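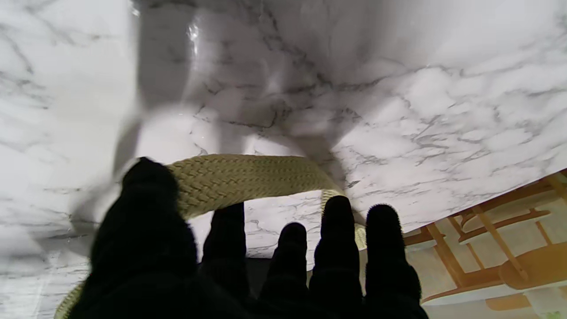 Slide 1: Braided khaki strap against a marble-patterned sheet

Good morning, everybody, and thank you for coming out to Tetville so early. (Wait for the back rows to settle.) I have 30 minutes, and I'd like to spend most of them on braid, because I love it and I don't get asked about it nearly enough.

Start with the pattern. Look at the strap for a moment – it has that tight, herringbone-like braid, and you can follow the single strands across the width. At Ultetti we put braids like this on our Plullier bags, and people always reach for the handle before they look at anything else. Ask who is carrying a braided strap today. Somebody always is!

Then color. Pale olive, a bit of beige, a touch more tan toward the end where it bends. A quiet color like that sits nicely next to white and gray veining, and that brings me to backdrops. We used to lay everything on plain paper, and our straps looked like string. A glossy marble print gives you something to look at without fighting the weave, and you can roll it up and take it home on the bus.

(Pass the 2 sample lengths around, one down each side. Please get them back, they belong to Lambrakis.)

Next slide: ends and how we finish them – stitching first, then the rivets.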